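4.3 Guardar a fruta: onde a coisa ainda emperra

Quando comecei a escrever esta secção, tinha a certeza de que ia falar sobretudo de força de preensão. Era o que me preocupava em fevereiro, quando montámos o protocolo Bristesov, e era também o que os revisores do nosso trabalho anterior tinham pedido. Afinal, a força de preensão ocupa aqui dois parágrafos e o resto é sobre portas, prateleiras e cestos (quem já arrumou compras com uma mão ocupada sabe do que estou a falar!).

Recordo a tarefa: há fruta num cesto, em cima de uma mesa, e há que a pôr num armário ou frigorífico ali ao lado. Uma pessoa faz isto enquanto fala ao telefone. O sistema Geraghty, com duas mãos articuladas, fez a tarefa inteira em 200 das 468 tentativas, contando as sessões de Sidilby e as de Bradwood. Confesso que esperava mais, e passei uma tarde a rever os registos à procura de um erro meu na contagem. Não encontrei.

As falhas de preensão propriamente ditas foram 22. A maior parte aconteceu com peças encostadas umas às outras, em que os dedos têm de entrar entre a fruta e a parede do cesto, e ali o espaço é mesmo pouco. Experimentei afastar as peças antes de cada tentativa e o problema quase desaparecia, só que isso já é fazer metade do trabalho pela máquina, e por isso essas sessões ficaram de fora da tabela.

Também houve 18 casos em que a fruta foi bem agarrada e depois largada a meio caminho. Deixei-os numa linha à parte, porque misturam dois problemas que não consegui separar: a pressão dos dedos, que varia com o tamanho da peça, e o movimento do braço, que às vezes acaba com um solavanco.

O grosso das restantes falhas está na passagem da mesa para o armário. Abrir a porta, mantê-la aberta e entrar com a peça sem bater na prateleira são três gestos que nós juntamos num só, e o controlador trata-os um de cada vez – com uma pausa entre eles que, em Bradwood, chegou para a porta se fechar sozinha. O vidro também não ajuda: os reflexos confundem a estimativa de profundidade, e com a porta fechada o planeador tanto tomava o painel por espaço livre como via um obstáculo a mais. A Figura 6 dá uma ideia da disposição, com o cesto amarelo e as duas peças de fruta sobre a mesa branca, o painel de vidro ao lado e as duas mãos à frente.

Perguntam-me muitas vezes se isto já serve para uma casa a sério. Para transportar a peça de um sítio para outro, com a porta já aberta, eu diria que sim, com alguma paciência. Para a tarefa completa, ainda não, e não me parece que dedos melhores resolvam o assunto.

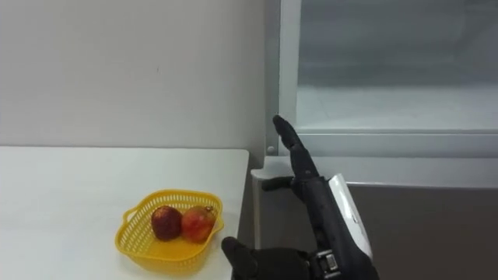
O que eu gostava de tentar a seguir é deixar uma das mãos encarregada só da porta, do princípio ao fim, e ver se as pausas deixam de pesar tanto. Na secção 4.4 volto a isto com a loiça, onde a porta nem sequer existe e o tempo por peça muda bastante.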